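Flirngate Forum > Perception and Planning > Slotted basket wrecks my segmentation

kelp_relay
I'm running Flodusgate 2 for a fruit sorting job. The head camera looks down into a blue plastic basket with slots all over the walls and floor. Segmentation was fine with a solid bin. With this one the depth image is full of holes and the planner sees obstacles floating inside the basket. Grasps on anything inside fail the collision check most of the time. I logged 463 attempts. Any ideas?

dunmore88
Turn up the hole filling in the depth filter. Default kernel is too small for slots like that. I use 7.

kelp_relay
Tried 7. The floor closes up, but the hand grip cutout in the wall closes too, and then fruit behind it gets merged into the wall.

torque_and_tea
Don't filter at all. Fit a basket model once, register it to the rim, and throw away every depth point within a small distance of the model. What's left is fruit. We do this in Prosser and the planner only gets clean shapes.

dunmore88
That works until someone swings the handle. Then your model is wrong and the arm hits it.

torque_and_tea
So track the handle as a second part with one joint. It's one angle to estimate.

dunmore88
One angle you have to estimate from a dark, ribbed part with bad depth returns. I'd still filter first and put a box around the handle.

grayshelf
Can you post a frame? Hard to say more without seeing where the fruit sits.

kelp_relay
From the head camera:

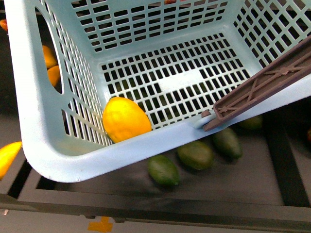

Last edited: Mar 29, 2018

The yellow one inside is the target. It's right against the front wall, and that's where the planner gives up. The two oranges showing through the hand grip get labeled as inside the basket. The green ones under the rim are mostly OK.

grayshelf
The oranges are a containment problem, so no filter is going to fix them. Test each mask against the basket volume after registration and drop anything outside it. For the yellow one, your collision padding is probably too big. What is it set to?

kelp_relay
14 mm.

grayshelf
Way too much for fruit touching a wall. Cut it down near the target only and leave the rest.

dunmore88
Agree on the padding. Still think the full model fit is overkill for one basket.

kelp_relay
I'll do the padding first, then the rim registration. The Protcombe plugin already gives me a rim pose, so I can start from that. Will post the config if it runs.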